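Stories > Repair & Reuse > Bench talk: Mikkel Dalsgaard

I'd been told to bring a jumper, and I was glad of it. Mikkel Dalsgaard does his computer work in the back half of an old joinery in Woltwood, and the heating only really reaches the front. He had the kettle on before I'd got my coat off, then forgot to make the tea because he wanted to talk about a socket.
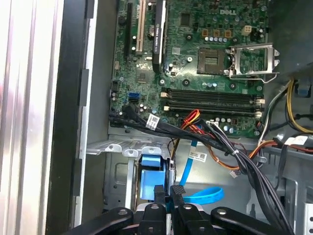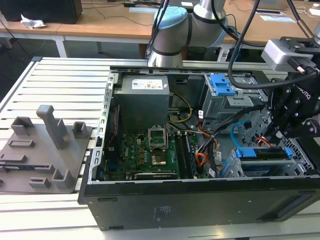 A desktop computer opened up, with the processor socket standing empty.

"People always look at the big stuff first," he said. "The power supply, the drives. I look at the socket." With the bracket up you can see the gold contacts, and he wouldn't let me lean over them with my pen in my hand (fair enough, I drop pens). "One bent contact and you can spend a whole afternoon chasing a fault. I've done that. I did it twice in June and I was not nice to live with."

He started taking computers apart for money after a school rang and asked if he wanted their old ones. He said yes without asking how many. There were 357! They filled the hall, the landing and most of his sister's garage, and it took him until the next spring to get to the end of them. These days he sorts for a small refurbishing outfit called Tonora, who sell the good parts on and send the rest for scrap.

I asked what he likes about the older office desktops and he was off – I barely had to speak for ten minutes. "They're made to be opened. Look at the blue plastic, the latch on the drive cage, the handle down by the drive tray. Somebody sat down and thought, where will the hand go?" He's less fond of the cables. He hates a cable dragged across a board, and he'll tie a bundle back before he touches anything underneath it. "Cables first, always. If you pull a card past a loose plug you'll take the plug with you."

Memory and processors come out early and go into trays. Graphics cards get a box of their own, and he writes the labels in pencil, which drives Tonora mad. His record for stripping a tower is 21 minutes, though he says that one had hardly any screws left in it.

And the board itself? He keeps more of them than he should, he told me. There's a shelf upstairs marked Rorer, after the street where he used to rent, and it's all motherboards in old pillowcases. "My wife counted them when we moved. I'm not telling you."

We did get the tea in the end. He drank his standing up, still looking at the bench, and asked me whether I had an old computer at home. I've got two, in the cupboard under the stairs. He's coming for them next week.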